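Home | News | Housing | Laundry | Contact

We use cookies to keep this site working. Accept | Settings

Gerov residence adds bedside folding to laundry routine

Last updated: 14 Dec 2023

The Gerov residence in Wirnorberg has changed how clean laundry is handled on its upper floors. Items are now delivered unfolded and sorted on the bed in each room. Until October, all folding was done at two tables in the basement.

The change covers 153 rooms. According to the residence, the basement tables had become a bottleneck, with some 1000 pieces passing over them in a normal week. Bags were often left waiting overnight, and pieces from different rooms were mixed up.

Under the new routine, each bag is emptied onto the bed and soft items are spread out one at a time. A bunched cloth is opened from its upper edge, smoothed toward the foot of the bed and folded in half twice. Deep creases are pressed out by hand – no ironing is done in the rooms.
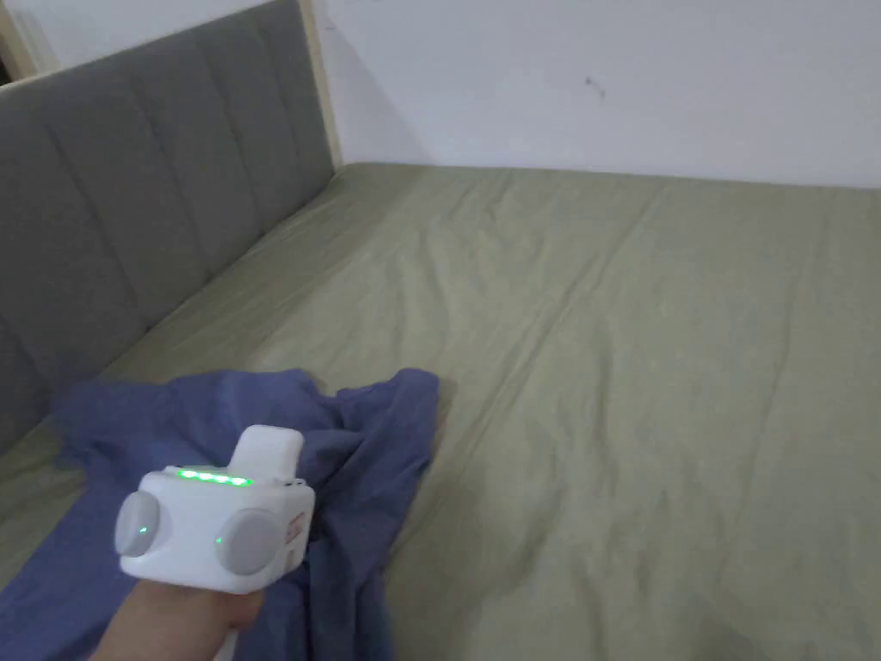
Storage and next steps

Folded pieces go on the shelf nearest the door, with towels below clothing. Bed linen is excluded and is still washed and pressed by Sjögren, the outside laundry used by the residence.

Bags are limited to 8 kilograms, the same limit as before. The residence plans to extend the routine to the Sonia annex once new shelves are fitted there – the order has been placed, but no delivery date has been set.

Get our newsletter: enter your email address to subscribe.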